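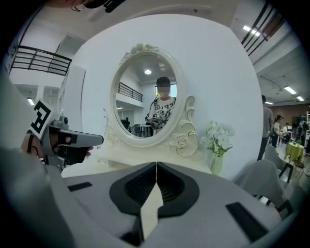
How do you clean a mirror with a carved frame without spoiling the frame?
Clean the glass and the frame as two separate jobs, with two separate cloths, and never spray anything directly on either of them.

I have a white oval mirror on my vanity table, with flowers carved at the top and roses at the base. It is pretty, but dust loves it. For a long time I cleaned it as I clean the bathroom mirror, and on my old one the paint began to lift near the glass. After this I asked my neighbor Violeta Carrasco, who repaired frames for many years, and most of what I write below I learned from her.

The frame first
Use a dry brush with soft hair. A makeup brush that you don't use anymore is very good, also a small paintbrush. Begin at the top and go down, so the dust doesn't fall on a part you finished already. In the deep places between the petals, turn the brush with your fingers and don't push.

If there is hairspray on the frame, dust will stick to it and the brush is not enough. Take a cotton swab, make it a little damp with warm water and one drop of dish soap, and roll it over the place. Dry immediately with another swab. Test first at the back. If the swab takes some color, stop, and stay with the brush only.

Then the glass
Put the cleaner on the cloth, away from the table. I mix 50 ml of white vinegar with the same quantity of water. Wipe from the middle to the outside and stop a finger before the frame. For the last bit I fold the cloth over a wooden stick, almost dry. Liquid that runs behind the edge can make black spots in the silver, and these you cannot clean away.

Flowers next to the mirror
I like white flowers in a clear glass vase beside a white frame. Some advice:
- Fill the vase in the kitchen and dry the bottom before you bring it.
- Change the water every 3 days. In clear glass you notice very soon when it is cloudy.
- Lilies have orange pollen and it stains white paint. Take out the pollen parts with a paper tissue as soon as the flower opens.
- Leave some space, so wet leaves don't touch the frame.

Beads and small jewelry
Loose pearls look nice at the foot of a mirror, but lift them before you wipe, or they roll to the floor. I put them in a saucer. Real pearls don't like vinegar, so move them away before you open the bottle.

How often
The brush every week, the glass when it needs it, the swabs maybe two times in a year. I do mine in November and again in spring.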